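**Umweltamt Winum** · 27. Mai 2023

1/ Das Umweltamt Winum informiert in diesem Thread über den Stand der Lärmmessungen im Ortsteil Follau. Anlass sind Beschwerden über ein tieffrequentes Brummen, die seit Februar vermehrt bei uns eingehen.

2/ Bis Redaktionsschluss lagen dem Amt 262 schriftliche Meldungen vor. Die meisten stammen aus den Straßenzügen zwischen Bahndamm und Mühlbach. Genannt werden überwiegend die Nachtstunden, häufig in Verbindung mit Ostwind.

3/ Gemessen wurde an sieben Standorten, jeweils im Freien und, soweit die Bewohnerinnen und Bewohner zugestimmt haben, zusätzlich in einem Schlafraum. Insgesamt liegen 1365 auswertbare Messstunden vor. Zeiträume mit Starkregen wurden nicht berücksichtigt.

4/ Die Auswertung weist auf die Lüftungsanlage des Kühlhauses Dlamini an der Amthorper Straße hin. Der Betreiber wurde angehört und hat die Betriebsprotokolle vollständig vorgelegt. Ein zweiter Verursacher, das Pumpwerk am Mühlbach, konnte ausgeschlossen werden.

5/ Nobuhle Mokgethi, Leiterin des Sachgebiets Immissionsschutz: »Die Pegel schwanken stark mit der Last der Ventilatoren. Eine Drosselung in der Nacht ist technisch möglich und wurde dem Betreiber als erste Maßnahme aufgegeben.«

6/ Die Anordnung gilt täglich von 22 bis 6 Uhr. Für den dauerhaften Betrieb ist ein Schalldämpfer nachzurüsten. Hierfür hat das Amt eine Frist von acht Wochen gesetzt. Nach dem Einbau wird an denselben Standorten erneut gemessen.

7/ Wir bitten darum, Beobachtungen weiterhin mit Datum, Uhrzeit und Dauer zu melden. Das Formular liegt im Bürgerbüro Follau aus und steht auf der Internetseite der Stadt bereit. Anonyme Hinweise können nur eingeschränkt bearbeitet werden.

8/ Der vollständige Messbericht wird nach Abschluss der Anhörung veröffentlicht. Personenbezogene Angaben zu den Messorten in Wohnungen werden darin geschwärzt. Zum Abschluss eine Frage, die uns mehrfach erreicht hat. 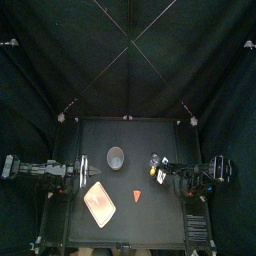
Muss ich meine frühere Beschwerde nach der nächtlichen Drosselung noch einmal einreichen?

Bereits eingegangene Beschwerden bleiben Teil des Verfahrens. Eine neue Meldung ist nur erforderlich, wenn das Brummen trotz der Drosselung zwischen 22 und 6 Uhr weiterhin auftritt.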